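Backups belong in another building

Two drives in a mirror are a convenience. They keep the office working when one disk fails, and I would not run a server without them.
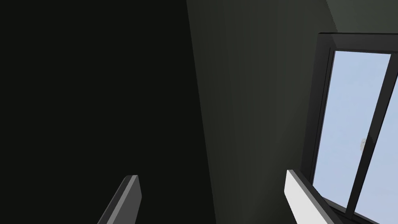
But a mirror copies your mistakes as fast as your work. Silvana Dantas deleted 13 client folders at Lecomte in February, and both disks lost them at once. She got them back from a plain USB drive kept at home – 70 pounds, bought years ago. Buy that drive before you pay for a bigger box.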